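Aaltonen Border Wire - Daily News Monitoring for South Asia

Availability: in service
Last updated: July 14, 2025

Overview

Aaltonen Border Wire is a monitoring service for newsrooms, policy offices and aid groups that follow relations between governments in South Asia. It collects official statements, parliamentary speeches, foreign ministry briefings and local press reports, and delivers them in English as a single feed.

Subscribers get 2 digests a day, one in the morning and one in the evening. Each item carries the original source, the time it was published and a short summary. Translated items are marked as translated, and the original text stays attached so that your own staff can check the wording before quoting it.

What the feed covers

Ceasefire statements, border crossings and closures, trade and visa changes, water-sharing talks, consular notices and votes on foreign policy. Opinion columns are left out by default. They can be switched on under Feed Settings.

The archive goes back to the launch of the service and can be searched by country, ministry, speaker or topic. Searches return up to 1,000 items at a time. Larger exports are available on request - allow one working day.
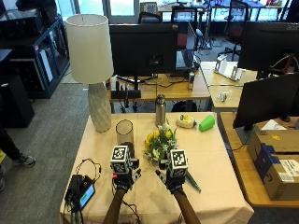
Yellow and white flowers on a beige tablecloth, with a glass vase and a steel bottle.

Plans

Pastel is the single-user plan. It includes both digests, the archive and email alerts on saved searches. The price is $89 a month, billed monthly. You can cancel from the account page at any time, and access runs to the end of the paid month.

Zurkby is the team plan. It adds shared folders, notes on items and a data connection for in-house publishing systems. Pricing depends on the number of seats. Please ask for a quote.

Changes since March

Corrections now appear as separate items linked to the first report. Before this, the first report was overwritten. Alerts can be paused without deleting the saved search.

Requirements

A current web browser. The data connection needs an access key, issued when a Zurkby account is opened.

Support

Support is handled from our Plorkstead office by email and phone during business hours. Reports of a wrong date, speaker or translation are dealt with first - use the Report link beside the item.

Request a trial | Compare plans | Terms of service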